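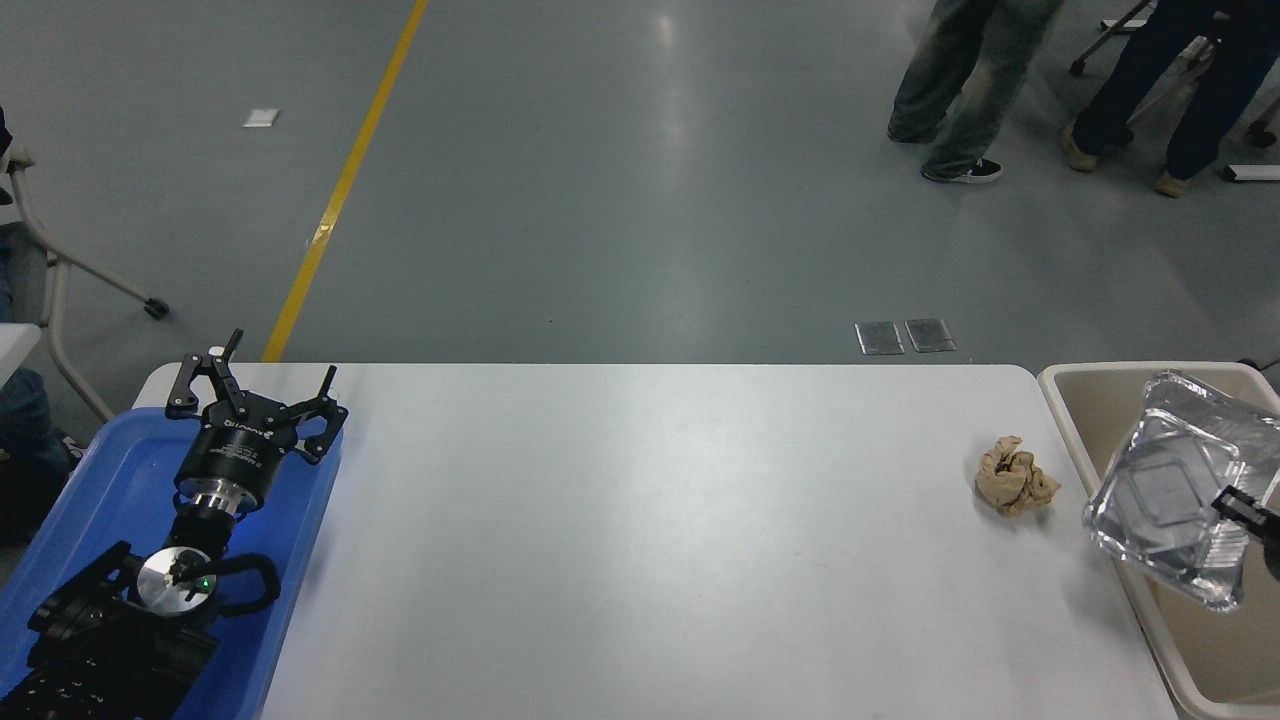
Prüfliste Roboterarbeitsplatz Sortieren, Halle Polton
Ausgefüllt: Petrică Bucur. Gegengelesen: Anca Preda

1. Greiferbacken ohne Risse, Gelenke frei beweglich – in Ordnung.

2. Schrauben am Flansch fest – in Ordnung. Eine Schraube wurde nachgezogen, bitte nächste Woche nochmals kontrollieren.

3. Not-Halt von beiden Seiten erreichbar – in Ordnung.

4. Geschwindigkeit im Einrichtbetrieb begrenzt – eingestellt sind 50 mm/s, mehr ist bei uns nicht erlaubt.

5. Gelbe Bodenlinie gut sichtbar – in Ordnung.

6. Abstand der Personen bei laufendem Arm – mangelhaft. Frau Oprea und ich haben das besprochen. Stühle gehören nicht in den Bereich vom Arm.

7. Tisch vor Programmstart frei von Papier und Resten – nicht erfüllt, Kollegen wurden erinnert.

8. Abfallbehälter steht stabil und ist nicht überfüllt – in Ordnung.

Nachprüfung von Punkt 6 und 7 im Februar, Dauer etwa 30 Minuten.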